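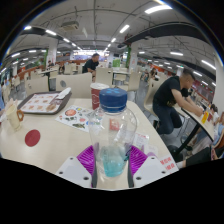
A gripper that will not hold a wet bottle in a works canteen has not been tested, whatever it did on the bench: so runs a remark in the Milberg workshop notes, and a good many engineers would put their names to it. Others would object that a canteen offers no control over light, table height or the objects themselves, and that results obtained there cannot be repeated by anyone else. Both positions have merit, and the present chapter is concerned with how they may be brought together.

Chapter 6
Comparing Two-Finger Grippers

6.1 Purpose of the chapter

Chapter 5 dealt with the forces that act on an object held between two fingers. It was assumed there that the object was rigid and that its surface was the same all over. Everyday objects seldom meet either condition. A clear plastic bottle gives way when pressed at the middle of its body and resists when pressed near the base or at the cap. Its outline is hard for a camera to find, as whatever stands behind it shows through.

The student who has completed this chapter should be able to draw up a fair comparison between two or more grippers, carry it out with hand-held tools or on an arm, and report the outcome in a form that another laboratory can use. Readers are expected to know the terms grip width, contact patch and slip from the earlier chapters.

6.2 Hand-held trials and arm trials

A gripper may be tried in the hand before it is mounted on an arm. The hand-held tool used throughout this chapter carries two ribbed fingers on flat plates, with a camera that looks out over them towards the object. It can be taken to any table at which people eat or work, and the recordings show the fingers and the object together.

Trials in the hand have one serious weakness. The operator corrects small errors without noticing, turning the wrist or slowing the approach, and the gripper receives the credit. For this reason the Juditness procedure, set out in Section 6.4, requires that any ranking obtained by hand be checked on an arm before it is published. The Malorden procedure is less strict and accepts hand trials alone where the grippers differ only in the surface of the fingers.

6.3 What is to be held constant

In each comparison one feature is changed and the rest are left as they were. If ribbed fingers are to be set against smooth ones, the plates, the camera and the closing speed must be the same for both. The object is placed upright at a marked point and is gripped on the lower part of the body.

The worked case in this chapter uses a bottle with a mass of 300 grams when part filled and a closing time of about 6 seconds. Each pair of fingers is given 22 attempts, and the pairs are exchanged after every second attempt so that any tiredness in the operator falls equally on both. An attempt counts as a success if the bottle is lifted clear of the table and held for 15 seconds without visible slip. The record sheet, taken from the Ismail laboratory manual, is reproduced in Appendix C and should be copied before the exercises are begun.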